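Home / Guides / Pendulums / Making a pendulum chart

How to draw and calibrate a pendulum chart

A pendulum chart is a half circle divided into labelled segments. The pendulum is held over the centre point and the segment it swings towards is taken as the reply. Printed charts are sold, but one drawn by hand can be fitted to the questions you ask most often.

You will need

Plain card, A4 or larger
A compass and protractor
A ruler and pencil
A permanent black pen
A pendulum on a chain or cord

Drawing the chart

1. Rule a baseline 35 mm above the lower edge of the card and mark its midpoint.

2. Set the compass on the midpoint and draw a half circle. Leave a clear margin outside it for the labels.

3. Divide 180 degrees by the number of segments. For a yes / no / unclear chart, each is 60 degrees. The Grosham layout uses 13 segments, which does not divide evenly, so mark each one at 13.8 degrees and let the last take up the difference.

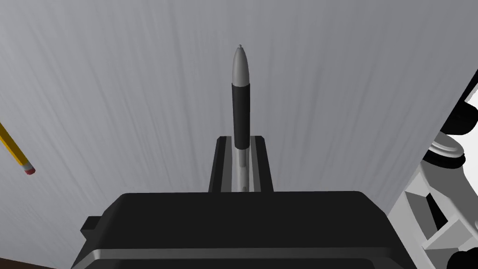
4. Ink the lines from the centre outwards. Lift the pen before the midpoint, as lines that meet there tend to blot. Leave the ink to dry, then rub out the pencil.

5. Write the labels outside the arc, upright to the reader. Keep one segment for "ask again". Osian Morgan places it at the far left; the Siddiqui method puts it at the top. Either will do if you keep to it.

Calibrating

Sit with both feet on the floor and rest your elbow on the table. Hold the chain between thumb and forefinger with the bob just above the midpoint. Ask a question with a known answer, such as your own name, and note the direction of swing. Repeat with a false statement. If the two swings match, stop and try again later - do not force the movement.

Storage

Keep the chart flat and wrapped in plain cotton. Redraw it when the labels fade.

Last revised 25 August 2024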